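Teleop demos: gripper keeps closing late when I move things into a bowl

Posted in Arms and Grippers
September 14, 2020
Viewed 1,354 times

dplatt_bench

I'm recording demonstrations for a kitchen pick-and-place task and would like advice from people who have done more of it than I have. The arm is driven by remote control with a Rengifo handset, and the recording software is Jeton with the default settings.

The task is simple. Pick up one item from the table, carry it to the bowl in the middle, let go, back off. I marked the table off with tape so that every item has its own cell and I can put things back where they started between runs.
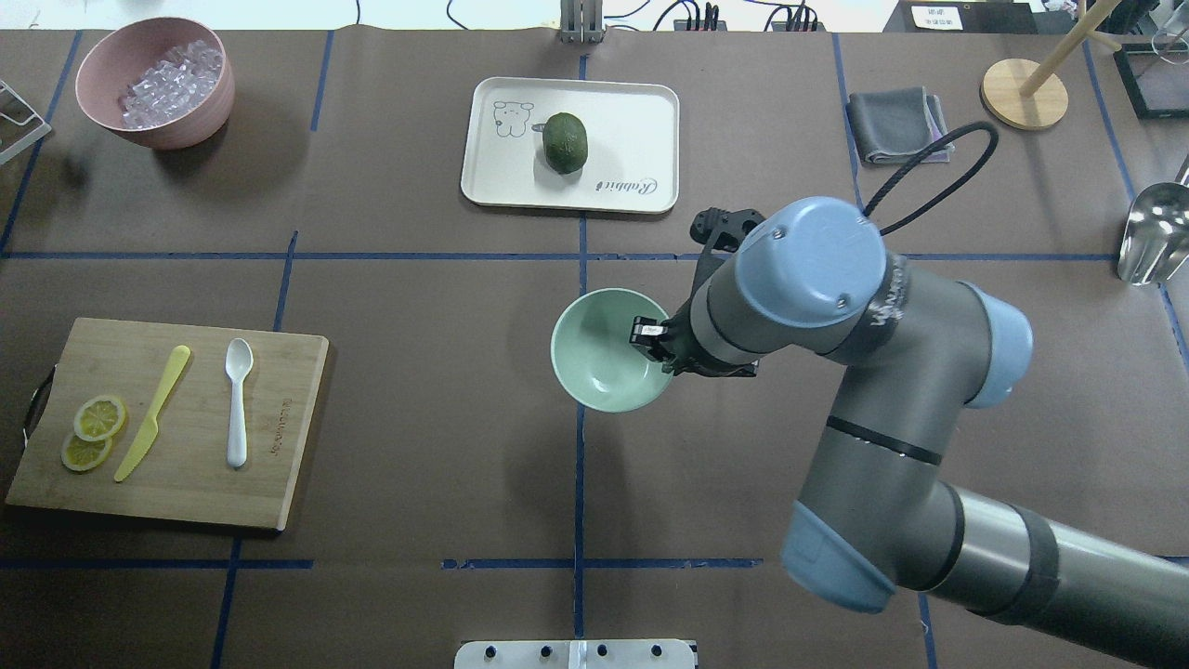
My trouble is timing. I squeeze the trigger, and by the time the fingers close I have already started to lift. With the green fruit I usually get away with it. With the lemon slices I don't, and the slice stays on the board. Out of my last 17 recordings I would keep 8. The same thing happens in reverse over the bowl — I open, I start to pull away, and the fingers are still holding on.

I have tried going slower, but then the recordings are full of pauses and I've read that pauses are bad for training. Is this a handset problem, a software problem, or me? And should I throw out the bad runs or keep them?

Replies

torque_and_tea

Probably some of each. Check the gripper smoothing in Jeton first. On my install it was turned on by default and it delayed every open and close command. Set it to zero for the gripper only and leave it on for the arm joints, or the motion gets shaky.

Then change how you drive. Squeeze, watch the fingers stop moving, then lift. A short pause at the grasp is fine. The pauses that hurt are the ones in open space where you are deciding what to do next, and you can trim those or avoid them by planning the run before you press record.

For the slices, come in lower than feels natural and approach from the edge of the board. If you have the two of them overlapping, separate them for the first batch of demos. Put the overlap back in later as its own set.

On the bad runs: keep them, in a separate folder, with a note on what went wrong. Don't mix them with the good ones. A run where you miss, go back and get it on the second try can be useful. A run where you miss and quit is not much use for this.

mr_k_oldham

get a better handset. The Rengifo triggers are mushy. I switched to a Bolberg and never looked back

Hongmei Zhong

I agree with torque_and_tea about the smoothing, but I'd measure before changing anything. Plot the gripper command and the gripper position from one recording on the same time axis. If the position follows the command late by the same amount every time, it is a setting or the hardware. If the gap changes from run to run, look at the network connection. I had this in May and the cause was a bad cable to the base.

One other thing. Your tape grid is good for resetting, but don't put every item in exactly the same spot for all your demos. The robot will learn the spot. I move each item a little inside its cell and turn it, and after every 11 runs I also shift the bowl. It makes the recording slower and the results better.

If the arm can be moved by hand with the motors relaxed, try teaching the grasp that way for the thin items. You feel the contact through the arm, which the handset can't give you. Keep your hands out of the camera view if you can — grip the arm well above the wrist.

dplatt_bench

Thanks. Smoothing was on. I turned it off for the gripper and the release over the bowl is much better. The slices are still hit or miss. I'll do the plot tonight and try hand guiding for those.

torque_and_tea

Post the plot when you have it. Also note which Jeton version you're on, the setting moved to a different menu in the last update.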